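Small trash bin by the desk: which bags, and how do you keep them from slipping?

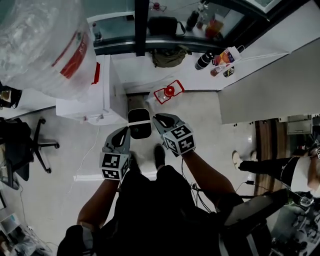 Posted by pramwood_fan

Hi all! I've taken on tidying duty at our shared office and I'm weirdly excited about it. The big stuff is sorted, but the little black bin on the tile floor is beating me. It has a white band around the rim, and whatever bag I put in slides down as soon as someone drops in a bottle. The only bags we have in the supply cabinet are huge. I tried folding one over and ended up with more plastic outside the bin than in it!

Do I need proper small liners, or is there a trick with the big ones? Also, the counter next to it collects everything: snack bags, thermoses, tiny packets, charging cables. Would a second bin up there help or just make more mess?

Posted by Flelow
Member, 228 posts

Oh, I love this kind of problem. Get small liners! Measure around the top of the bin with a piece of string, lay the string flat and halve it. That's your bag width, and you want an inch or 2 extra so it folds over the rim. If the band on yours lifts off (some do, some are only a color stripe), put the bag in first and press the band back down over it. Holds like a dream. If it doesn't lift off, gather the slack on one side and tie a small knot in it, tight against the outside of the bin.

Keep 4 or 5 spare liners flat in the bottom, under the one in use. When you pull out a full one the next is already there. I started doing that in March and I'm still pleased with myself every single time.

Posted by carré_corner

just use the big bags, 40 in a roll and they last forever

Posted by Fovach
Member, 3,913 posts

Flelow's knot works great, I do it at home too. On the counter, I'd skip the second bin. Ours filled up with half-finished drinks and smelled awful by 4 pm. A shallow tray for the small things made a huge difference, plus one hook for bags, and everybody takes their own thermos home. Clip the cable to the back edge of the counter while you're at it, so it doesn't catch on the bin when you lift it out. Have fun with it!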